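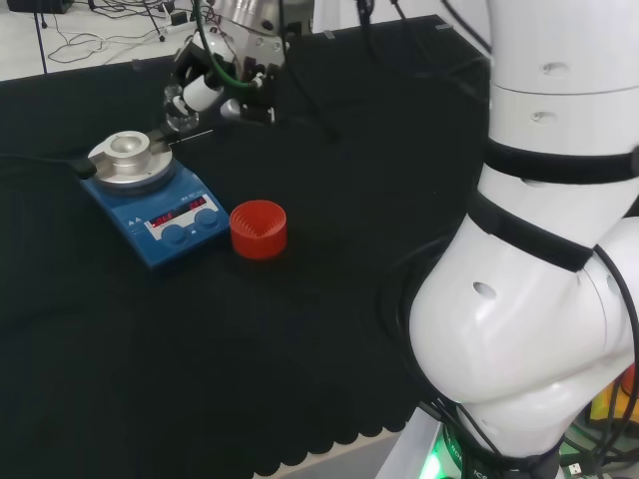
Gourlay Wool Dryer Balls, set of 2, $35

I've been using these in my own laundry room since January and I'm a little bit in love! They're big, firm, felted all the way through, and they come unscented (add your own oil if you like, I never bother). Toss both in with your towels and go. Mine are over 134 loads in and still round, just a bit fuzzy. Orders above $49 ship free. Got a question? Ask Shoshana, she answers everything.

Last updated 2024-09-26
Shares 2 | Comments 0
© Skerkness Home Goods | Contact | Back to top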